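3.2 Soft items with straps 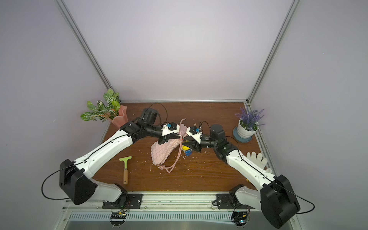
Soft pouches were the awkward group in the Jirndale study. Boxes stack, tins stack, a padded pouch does neither. It slumps, and the strap goes wherever it likes. Vasylenko had grouped them with scarves and belts in the first draft of the coding sheet; we split them out in February after two coders kept disagreeing over where the bag ended and the strap began. Of the 1378 handling episodes coded, the pouch ones took longest to agree on.

Figure 4. Light pink quilted pouch on a wooden tabletop, zip along the top edge, strap lifted.

For coding we treat body and strap as seperate parts. Body first – is it flat, upright, folded over. Then the strap: lying on the table, held up, tucked in, trailing. A strap can have more than one code at once. In Figure 4 it is held up and trailing, one loop hanging down in front of the pouch, so both codes apply. No code for "tangled". We tried one and dropped it, coders used it for anything untidy.

Quilting matters more than we expected. Padded fabric springs back a bit when pressed, so a pouch that is flattened for a drawer may not stay flat. Plain cotton bags of the same size behaved better in the Verkodham drawers (see 3.4). Zips were coded only where visible, and open or closed only where both coders were sure. If not, left blank.

Storage advice is thin here. Fitzgerald's household guide says hang anything with a strap, full stop. Fine for a hook by the door, less use in a shared wardrobe where hooks are taken. The Mirkel sheet, handed out to all three households, suggests putting the strap inside and closing the zip over it, which works for thin straps and is a nuisance with wide ones. Ó Briain's notes record up to 4 attempts at this with one wide canvas strap before it was left outside.

Pouches with no strap at all are counted under small bags, not here. Detachable straps found on their own went under belts – see the note to Table 2.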